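4. Field Study: Introducing Hand-Held Grippers at the Packing Benches

4.1 Setting and participants

The study was carried out at the Vasiliu contract packing site in Rostmont, where small loose goods are placed in clear pouches and passed on for sealing. Before the study the benches were staffed entirely by hand packers. In April management announced that part of the placing work would be moved to two-arm cells supplied under the Branano program, and that the motions for these cells would be recorded from the packers themselves with hand-held grippers. Four packers were released from line work to do the recording. Two of them had more than ten years at the benches; the other two had joined within the past year. All took part on paid time and kept their previous grade.

Data for this section come from shift logs, from bench-side notes taken by the second author, and from interviews of 60 minutes with each packer, held once at the start of recording and once after the cells had been installed. Interviews were transcribed and coded by two readers. Disagreements were settled by discussion, and codes that could not be agreed on were dropped.

4.2 The recording task

In the recording task the packer stands or sits at a table with a gripper in each hand. One item is picked up, carried over the opening of a pouch, and released. Orange balls were used as stand-in goods during the first phase, and customer goods were introduced later. The packer works through the jaws of the tool and does not touch the item with the fingers, so the recorded motion is limited to what the cell can later reproduce. Figure 3 shows the position just before release.

A cycle was accepted if the item came to rest inside the pouch and the pouch did not tip. Rejected cycles were kept in a separate log with a one-word cause entered by the packer. The most frequent entries were "rim," "slip," and "cable." The packers asked for the last of these after the first day, when the cable running back from the tool was reported to pull at the wrist on long reaches.

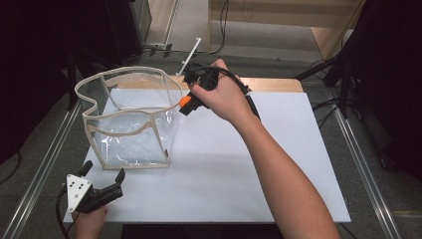

Figure 3. Placing task with a hand-held gripper in each hand. The right gripper holds a ball at the rim of the clear container; the left gripper is open.

4.3 Changes in the content of the work

The first change concerns pace. Hand packers at the site are measured by pouches per hour, and all four carried this habit into the recording work. Early cycles were fast and varied, and many were rejected for contact with the rim. The cell engineer, Tharindu Hettiarachchi, asked for slower and more even motions. Three packers described this as difficult in the first interview. Ivone Macedo, one of the two experienced packers, stated that she had been told to hurry for eleven years and now had to be told to stop. By the second interview none of the four reported pace as a problem, although two said they had become slower when they went back to the line to cover absences.

The second change concerns the use of the left hand. In ordinary hand packing the left hand steadies the pouch and spreads the opening with thumb and forefinger. Packers make small corrections with it throughout the cycle and seldom mention them when asked to describe the job. The gripper allows only part of this. A soft pouch mouth had to be kept open by other means, and the left tool was used for steadying or simply kept ready. Bianca Dobre, who trains new packers, revised the written bench instructions after seeing the recordings, and added steps for the left hand that had not been listed before.

The third change concerns who decides what counts as a good cycle. On the line this is decided downstream, at sealing. In the recording work the packer makes the first judgment and the engineer the second. In the shift logs these judgments differed mainly for cycles in which the item touched the rim and still fell in. Packers tended to accept such cycles and engineers tended to reject them. A shared rule was written on Oct 16, 2021, and was applied to all later recordings.

4.4 Staffing after installation

Two cells were in operation at the time of the second interviews. No packer had been dismissed, but two open positions were left unfilled. Of the four recorders, two moved to cell attendance, one returned to the line by choice, and one continued recording for new goods. Cell attendance consists of loading pouches, clearing dropped items, and restarting the cell after a stop. Both attendants rated the work as lighter on the hands and more tiring to watch. Corina Toma, the shift lead, reported that stops were spread unevenly over the shift, which made breaks hard to schedule.

Pay was the main open issue. Recording work had no entry in the site's grade table, and the packers were paid as before while doing a task that required training and produced material the firm would keep using. The works representative, Virgil Crăciun, raised this twice during the study. A separate grade was under review when data collection ended.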